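The Last Bus to Pravham

My aunt left me her flat in Flindley and a bus that didn't exist. The flat I'd sort of expected (she had no children, and I was the only one who rang), but the bus came as a surprise.

It was in the letter from the solicitors, Yordanov and something, who have an office over the bakery. One flat, second floor. One set of fish knives. One seat, upstairs, front left, on the 2134 to Pravham, "to be used or not as my niece sees fit".

Well, I looked it up. I'm the sort of person who reads timetables for fun, so it was no hardship! The last bus to Pravham goes at five past seven and always has done. I asked at the depot and the man behind the glass said they'd stopped running evenings when Condness Quarry shut, and was I all right?

I was all right. I was a bit cross, if anything. I'd spent all April driving up and down to that flat, clearing out jam jars and old knitting patterns, and I thought she might have left me something easier. A clock, say.

But you know how it is when you've been told you can do a thing or not do it. I lasted two nights. On the third I put my good coat on at 25 past nine and went and stood at the stop outside the chemist's, feeling a complete fool, with a flask of tea and 75 pence in my pocket - that being the fare she'd always told me about when I was small.

It was raining a little. A boy went past on a bike and stared. Then up the hill came a double-decker, cream and brown, with all its windows lit, and it pulled in as neatly as anything and opened its doors. The driver took my money and didn't look at it.

"Upstairs, front left," he said. "She said you'd dither."

I'm not going to tell you everything about the ride. Some of it I've forgotten already, the way you do with a song you only heard once through a wall. We went by the quarry, and the quarry was working, with lamps all along the top. There was a dance on at the Condness hall and people were spilling out on to the steps in their shirtsleeves. I had my forehead against the glass the whole way like a child. And at Pravham I didn't get off, which I think was the right thing, though I've gone back and forth on it since. The driver turned us round by the church and brought me home, and I was in bed by 11 with my coat still on.

The next morning I did what anybody would do, and cleaned.
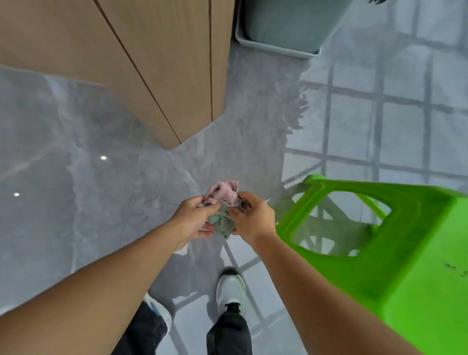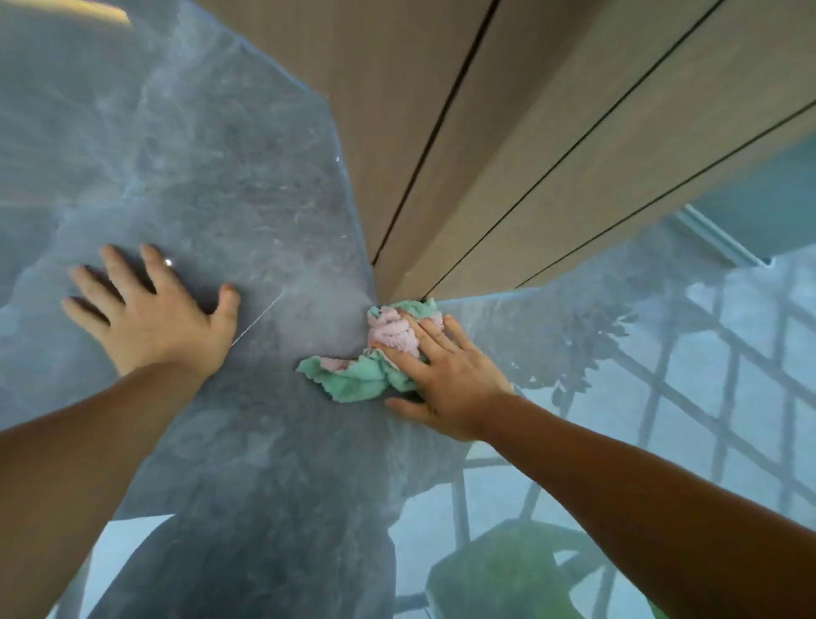
A bit of pink, a bit of green, and my head still full of the Condness road.

What I Found in the Coat

It was a ticket, of course, one of those thin ones off a roll. I'd hung the coat on the back of the door and it dropped out when I went past with the bucket. Flindley to Pravham, adult, return. I turned it over and there was my aunt's writing, in pencil, with the sevens crossed the way she did them.

"Bring a cushion next time," it said. "And come on a Thursday, the driver's nicer."

So I've bought a cushion.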